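March 11, 2025

Bench notes, workshop, mostly the lamination business.

Right, so I have finally got round to the butter question properly, after moaning about it since January. Short version for anyone skimming: the Wisemau butter is fine, I was wrong about it, and the trouble is the fridge. Long version below because I'll forget otherwise.

Made two batches of dough from the same bag of the Kinnear strong white. 1,000 g flour in each, same water, same yeast, same salt, mixed one after the other so the second had a slightly warmer bowl (noted, don't think it matters). Batch A got the Wisemau, batch B got the Plorcombe we've been paying silly money for. 400 g butter in each, bashed flat between sheets of baking paper and left on the middle shelf until it bent without snapping. That last bit is where I've been going wrong, I think. I used to take the butter straight from the back of the fridge, where it's properly hard, and then wonder why I could see little broken plates of it through the dough after the first fold.

3 single folds each, with a rest in between. Batch A rolled out beautifully on the first two and then fought me on the third, so I gave up, put it back in the cold and had a cup of tea. It went down like a lamb afterwards. Batch B was stickier the whole way through and I used more flour on the bench than I'd like. You can taste that, by the way - there's a dusty sort of floury edge to the outside of the crust if you don't brush it off before folding.

Marlene Hagedorn came in while I was on the last fold of B and said the rolling pin was doing more harm than the butter. She's probably right. I lean on the left side. If you look at my rectangles they're all slightly thinner down that edge, and the butter squeezes out there first. She got me to turn the dough round halfway through each roll, which I knew about and never do. Doing it now. Written on the whiteboard as well.

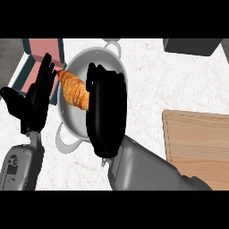
Croissant in the white pot, seen from above.

Proving. This is the bit I'm least sure of. Recipe card says until they wobble, and everyone's idea of a wobble is different. I had A in the proving cupboard and B on the shelf over the Brindon oven, which sounded clever and was a mistake. Too warm! Butter came out of the bottom of every one of them and sat on the tray in a puddle, so they half fried. Lovely smell, terrible croissant, bread in the middle and a biscuit underneath. So B isn't a fair test of the Plorcombe and I'll have to do it over. Annoying, as I'd already written "Plorcombe worse" in the margin and had to cross it out.

A was much better. Open honeycomb through most of it, a bit tight right in the centre where I'd rolled it up too firmly. Good shatter on the crust. Colour was uneven from the back of the oven to the front, same as ever, so turn the tray partway through next time. I egg washed twice and think once would do, the second coat glued some of the layers together on the cut sides.

Day-old test: kept a few of A overnight, one lot in a paper bag and one lot in a lidded tin. Paper bag ones were dry but came back nicely with a few minutes in a low oven. Tin ones went leathery and never recovered, even warmed. Paper bag it is.

For whoever uses the fridge next, the dial has been nudged again. Top shelf is noticeably warmer than the bottom and the door doesn't shut properly unless you give it a shove with your hip. I've moved all the dough down and put the jam up top. Please leave it like that.

To do:
Repeat B with the Plorcombe, proving cupboard this time.
Try a longer rest before the third fold.
Looser roll at the start, stop strangling the middle.
Order more baking paper, we're down to the last roll.
Ask Marlene if I can borrow her heavy pin - mine has a dent in it and I swear it prints on the dough.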